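Trutcombe Community Boards
Home > Around the House > Painting and Finishing

Topic: white desk top going yellow, repaint or strip??

deskmouse
Posts: 137

ok so. Painted an old desk last December, plain white, water based enamel from the hardware place in Prasby. Looked great for months. Now its going yellow — not all over, mostly the back half by the wall and one patch on the left where I keep papers. Front is still white.

Didn't prime. I know. I KNOW. Was in a hurry, it was cold in the garage and I wanted it inside before my sister came to stay. Two coats, light sanding between, no topcoat.

Questions. Can I just paint over it or does it all have to come off? And is it the paint or the wood doing this? No idea what wood. Orangey brown, heavy as anything, came out of my uncle's office.

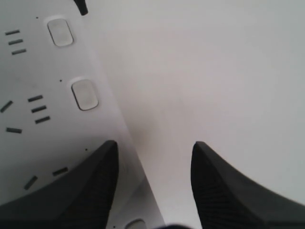
Replies (newest last)

Fennel_Rd
Posts: 3564

No primer over old orangey wood = tannin bleed. Seen it a hundred times. Water based paint pulls the brown right up through. Don't strip it. Scuff sand, one coat shellac primer, let it dry, then repaint. Done in a weekend.

Open every window you have. Shellac primer stinks.

Aryee
Moderator

Not so sure its bleed. Bleed usualy shows up in the first days or weeks, and it comes in blotches or follows the grain. OP says it was fine for months and it's the back half. That sounds like the paint yellowing from lack of light. Is the desk in a dark corner? What's on the back half?

Also what was on it before you painted? Varnish, oil, wax?

deskmouse
Posts: 137

Window is in front of me, to the right. Back half sits under a shelf so yes kind of dark. Had a printer there till spring. The papers never moved, that pile is a disgrace.

Old finish was shiny and sort of sticky in summer. Sanded most of it off. Most.

Aryee
Moderator

Dark under the shelf, dark under the papers. There you go. Some whites yellow where they don't get daylight. Oil based ones are the worst for it but a few of the water based enamels have some oil in them (alkyd). Check the can. If it says alkyd or "hybrid" that's your answer.

Cheap test before you buy anything: drag the desk out to the window for 2 weeks, papers off. If the yellow fades some, it's light. If it doesn't budge it's bleed, and Fennel gets to gloat.

Fennel_Rd
Posts: 3564

I will gloat. Sticky old finish plus most of it sanded off? Something is coming through. And if you do the window thing and it fades you've still got unprimed paint over gummy varnish that'll chip the first time you drop a stapler on it. Prime it either way.

Aryee
Moderator

Agree on the chipping. Don't agree you should prime over a finish that's still soft. Shellac goes on hard and thin, soft stuff moves underneath, you get cracks. Needs to come off down to wood, at least on the top. Legs who cares.

deskmouse
Posts: 137

Can says "waterborne alkyd" in tiny letters on the back. So Aryee 1, Fennel 0. For now.

Moved it over to the window, papers are in a box in the hall where they'll probly die. Pressed a fingernail into the paint near the back and it left a dent?? After all these months. Is that the gummy varnish?
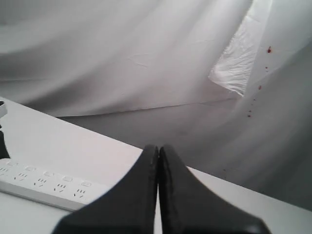 Tamara Symonenko: the fingernail thing worries me way more than the color. Had the same on a kitchen table, stayed soft a whole year, every mug left a ring. Ended up scraping it — a heat gun on low and a wide scraper, the top was bare in one evening. Only do that if you're sure there's no old lead paint under there, get a test kit first. If it's just varnish then wood you're probably ok but test anyway.

Fennel_Rd
Posts: 3564

Ok a dent after that long changes it. I'd take the top off too. Still say shellac after.

Aryee
Moderator

We agree on something, mark the calendar.

deskmouse, once it's bare wipe it down with mineral spirits, let it sit overnight, THEN prime. And get a plain acrylic this time, not alkyd. Not quite as smooth off the brush but it'll stay white under the shelf. 2 thin coats, 3 if you can still see shadows. Leave it alone a couple weeks before you put anything heavy on it.

deskmouse
Posts: 137

Couple WEEKS. Where do I put my stuff

Fennel_Rd
Posts: 3564

Hall. With the papers.

pell_n_sons
Posts: 4

Doesn't anybody wax over it? My dad always waxed a painted desk.

Aryee
Moderator

You can but then the next repaint is a pain, all the wax has to come off first. I'd skip it on a work desk. Clear water based poly if you want something tougher, check it says non-yellowing or we're all back in this thread.

deskmouse
Posts: 137

Test kit ordered. Borrowing a heat gun from the tool library in Vurkbridge, they close at 4 so it won't be today. Will post when the top is off.

Log in to reply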